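Vendimholm City Scooter: my review after one season of streets
June 2021
By Marwan Dabbas
5 min read

I bought the Vendimholm kick scooter for one purpose, to go from my apartment to the workshop and back without a bus. It is an adult model with two wheels, no motor, and it folds in the middle. I paid 613 for it, and the shop added a small bell as a present. English is my third language, so please forgive me if I call some part by a wrong name.

First, the wheels. They are hard and not very large, and this decides almost everything about the ride. On new asphalt the scooter is a pleasure, one push carries me past several houses. On rough asphalt all the small stones speak to my knees. For this reason I began to choose my way by the surface and I advise every buyer to do the same before paying. Walk your usual way once and look only at the ground.

My street is a kind one for this. It is wide, mostly smooth, with houses and bushes at the sides and some small dark marks on the asphalt. Cars do come, and they come down the middle, so I ride near the side and I keep one foot ready for the brake.

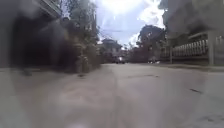

Vaughan Hoani wrote to me that I am too generous with the rear brake, and that on his own Vendimholm it became weak after 500 kilometers and had to be changed. He also thinks the factory bell is too quiet for any driver with the window closed. I must agree about the bell. About the brake I cannot agree yet, mine is still strong, but I weigh little and I live on flat ground. A heavier rider on a hill will have a different result, and I would trust his number more than my feeling.

The folding joint is the best part of this scooter. It closes with one lever and in 8 months it did not become loose. The handlebar grips are less good. They turn a little under the palm when it is warm, and I repaired this with hair spray, an old trick for bicycle grips. The manual from the maker says nothing about it.

What I did not expect is how much the light matters. Where a wall or trees make shade over the road, my eyes need a moment, and pale lines and patches of sun on the ground are easy to confuse with a rough place. A scuffed patch that a bicycle would not notice is felt clearly on these wheels. I now go slower into every shadow and I take the lit side if it is free. The scooter is sold without a lamp. I added one from Brireck, and it stays firm on the handlebar. 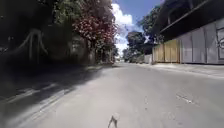
Who should buy it

I recommend it for a person with short distances, good asphalt, and a place to keep it indoors. If your streets are broken or made of stones, take the Camasness with air tires. It is heavier to carry upstairs, but your hands will thank you. For wet days I have no recommendation, I leave mine at home.

My mark is four from five. I will change the grips in July and write again if the new ones are better.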